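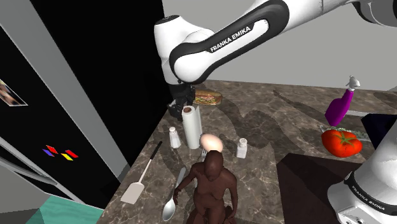
Youssra Amrani wrote to me that her countertop became dull after she cleaned it with vinegar, and she wanted to know if she must now pay for polishing. My answer was: maybe not, but stop with the vinegar today. After her message I decided to write down how I clean and seal stone at home.

First, find out what you have. Marble and limestone are hurt by acid. Granite is much stronger. Put a few drops of water on the surface and wait ten minutes. If the place becomes darker, the stone is drinking and it needs sealer.

What you need:
Dish soap without lemon
Two soft cloths
Stone sealer (I use the one from Mahrous, 1000 ml, and it is enough for several years)
Painter's tape

Step 1. Take everything off the counter. I know it is boring, but do not clean around the toaster.

Step 2. Wash with warm water and a little soap. Wipe again with clean water only, two times. Soap that stays behind makes a gray film, and many people think this film is damage.

Step 3. Let the stone dry for one night. In August I wait only six hours, with the windows open.

Step 4. Put tape on the edge of the sink and the stove. Spread the sealer with a cloth in small areas, and leave it as long as the bottle says - mine says eight minutes.

Step 5. Wipe off all the extra sealer before it dries. If you see sticky places later, put a little fresh sealer on them and rub at once.

Do not put food on the counter until the next day. Then repeat the water test. If the drops still make a dark mark, give a second coat.

For dull spots from acid, sealer does not help. Small ones on marble can be rubbed with polishing powder and a wet cloth. For large ones, call a stone worker and ask the price first.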